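Hemumik word list, release 2

README, last changed February 6, 2010

This folder keeps the words for household things that Savita Sisodia and Ankit Bhardwaj collected in Kullov and in the villages on the road to Briresgate. The subject is kitchen and table: vessels, furniture, grains, ways of cutting, ways of serving. Release 1 had only the Kullov part.

Files

words.txt is the main list. It has 576 entries, one on each line, in UTF-8. The fields are separated by a tab: headword, part of speech, meaning in English, village code, note. An empty note is written as a single hyphen.

sentences.txt has over 900 sample sentences. Each begins with the headword it belongs to. Some headwords have no sentence yet.

villages.txt explains the five village codes.

Spelling

We follow the Bozsik spelling in all places, also where the speakers themselves write differently. Long vowels are doubled. The glottal stop is written with an apostrophe, and please use the straight one, because the curved one breaks the sorting.
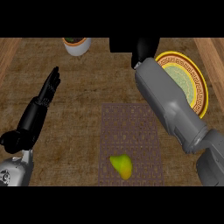 Nouns are given in the singular. Where a speaker gave only the plural, the note says "pl. only". Verbs are given in the form used for commands, which is the shortest form and the one our speakers offered first when we asked.

Known problems

The words for "low table" and "board for dough" are mixed in the Briresgate entries. Savita asked again in September and received both answers from the same family, so both are kept.

Village code K2 was used by mistake for some words from K3. We corrected those we could find in the notebooks.

Two headwords contain a space at the end. Trim the field before you compare.

Use

You may copy and change the list for study and teaching. Please name both collectors and the release number. Corrections are welcome, best with the village and the age of the speaker.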